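Grormont View Camera User Manual
Section 7: Loading and Exposing Sheet Film

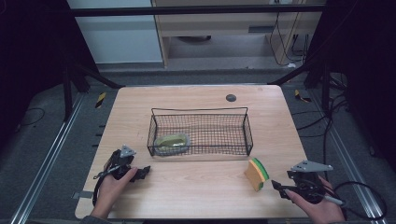

Photo: Pawlak / Beltholm Photographic Supply

This section applies to the Grormont field camera fitted with the standard spring back. Owners of the Uten roll film adapter should refer to the leaflet supplied with that accessory. Revised June 22, 2018.

Loading the holder

1. Brush both sides of the film holder and the dark slides before entering the darkroom. Dust left in the channels will appear as clear spots on the negative.

2. Set each dark slide with the white side of its handle facing outward. White indicates unexposed film.

3. Switch off all lights, including any safelight, and wait in the dark for several minutes. If light is visible around the door, correct the leak before opening the film box.

4. Hold the sheet upright with the notches in the upper right corner. The emulsion side now faces you.

5. Slide the sheet under both guide rails until it reaches the end of the holder. Close the flap and push the dark slide fully home.

6. Turn both locking hooks over the slide handles.

Note: The emulsion must not be touched. Handle sheets by the edges only.

Making the exposure

1. Open the shutter with the preview lever and compose on the ground glass.

2. Focus at full aperture, then tighten the front standard lock. Stop down to the working aperture and check the corners.

3. Close the shutter and cock it.

CAUTION: Do not change the shutter speed to or from the fastest setting once the shutter is cocked. The booster spring may be damaged.

4. Insert the holder until the ridge seats in the groove of the camera back.

5. Withdraw the dark slide nearest the lens. Release the shutter with a cable release.

6. Replace the slide with the black side outward and lock the hook.

Storage

Keep loaded holders below 18 degrees Celsius and process exposed sheets promptly. Bring cold holders to room temperature in a sealed bag.

Replacement dark slides are sold singly under part number 682. The light trap felt, part number 51, must be fitted by an authorized service center.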